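The Wallpaper Comes Back

Grarkside rents out 28 apartments over its old bakery, and in May the landlord let tenants paper their own walls. My neighbors went straight for leaves. I had held out for plain paint, a position I now defend alone at parties.
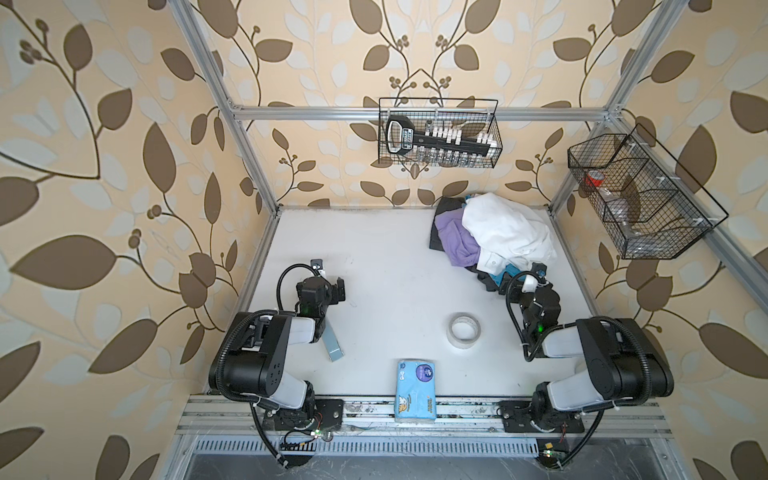
What It Costs You

A roll from Tirnov runs $83, and the paste is extra. So is the marriage counseling. My hallway took two weekends and every shirt I owned – paste gets into cuffs you weren't even wearing.

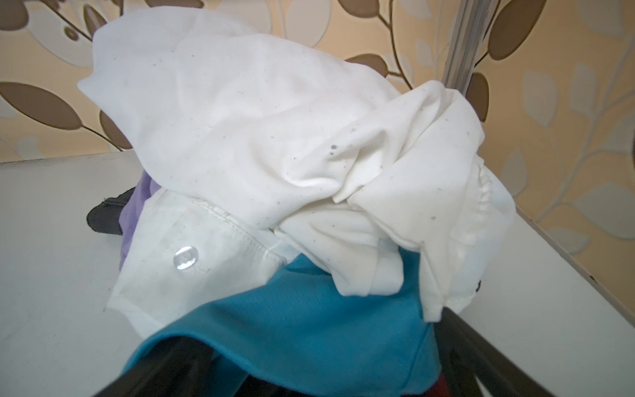

The pattern never meets at the corner, so you hang a coat there. Guests admire the coat. I have since bought a second one for the other corner.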